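Forums > Film & Telly > Animation > Haslinger series two (spoilers)

Thursday, posted by flokum_fan

Right, I've just finished series two of Haslinger and I need to talk to someone about it! I only meant to watch a couple over tea and then it was gone midnight and I'd done the lot – the whole lighthouse bit had me in tears, and I don't cry at cartoons (I do, I cry at all of them).
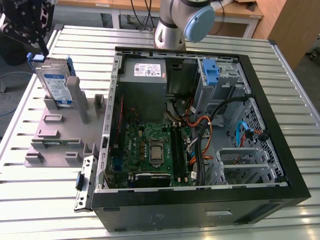

The music is miles better this time as well. Miroslava Šindelář does the theme again but slower, with that wobbly organ under it, and I've had it in my head at work all day.

My one moan is Gustar. He spends the whole first series learning to trust people and then by episode three he's sulking in the boathouse again. Why??

kidodley replied:

Disagree about Gustar, sorry. He'd lost his brother, he's allowed a sulk. For me the weak bit was the trial, which went on forever and you could tell they'd run out of money for backgrounds.
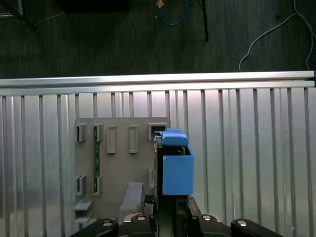
Blue cable, top of the picture

I did like the ending though. Has anyone read the comics? There are 40 of them and my library has four, none of them in order.

flokum_fan replied:

Fair point about the brother, I'd forgotten that was the same week. Still think the trial was great, mind – the judge's voice alone! I've read up to 12 and the boathouse stuff is shorter in print, you get two pages of it and he's off. No word on series three except "December", and they didn't say which one.

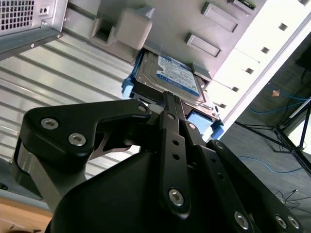

Marrowbone reckons the comics are the better version full stop and the telly one should have stopped after the lighthouse. I've got 200 quid's worth of them in the loft, they added, and I'd still skip 20 to 23, so start at the beginning and don't bother with the dubbed version of the show, the jokes all land a second late.

2,818 views | Contact us | Back to top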